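A visit to the Hosoda workrooms
Posted April 23, 2020

I went to Hosoda in December and have only now typed up my notes. The firm designs and packs small goods for museum and bookstore gift counters: mugs, badges, stationery, boxed sets. Visits are by appointment, 49 minutes from the station on the number 17 bus, and the last stop is a short walk from the gate. Wear flat shoes. The stairs are steep and there is no elevator.

Reception

You sign in at a counter on the ground floor and get a paper pass. Coats and large bags go in a locker. My guide was Yae Minami, who runs the sample department and has worked there for 17 years. She does the tour in English or Japanese and does not hurry people. Our group was three, counting me.

Printing

The first stop is the print floor, run by a sister company called Ploseo. It was loud enough that Minami waited until we were back in the hall to take questions. Proofs are checked at a window bench because the staff prefer daylight for color. A design usually goes through two proofs before anyone signs it off. One of the other visitors asked about mug printing and was told it is done at a separate site, which is not open to visitors.

Packing

Packing is done by hand upstairs. Each order has a printed sheet and each sheet is initialed at the end. The Skusberg order was going out that day, so we kept to the marked walkway and did not stay long. I would have liked more time in this part. The flat cartons are folded as they are needed, and the person doing it was very fast.

The sample room

The tour finishes in the room where the designers try out how things look next to each other before a layout is agreed. Gray table, chairs pulled up behind it, shelves at the back. A wooden artist's mannequin stands among the goods with one arm up, and it gives a sense of height when the boxes are being arranged. Minami said the badges are the hardest to place, being small and bright, and they tend to get moved to the front. I spent longest over the mug, which has little colorful illustrations on it, and the book with the orange and red nebula on the cover.

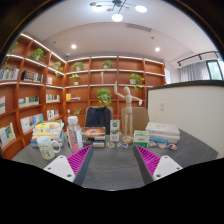

Shop and practical notes

The shop by the exit is one room. It sells current stock and a shelf of seconds, along with notebooks from Numeo. I bought two notebooks and a set of cards. Cards were accepted for payment, but the drinks machine in the hall takes coins only. Book by email and give a second choice of date.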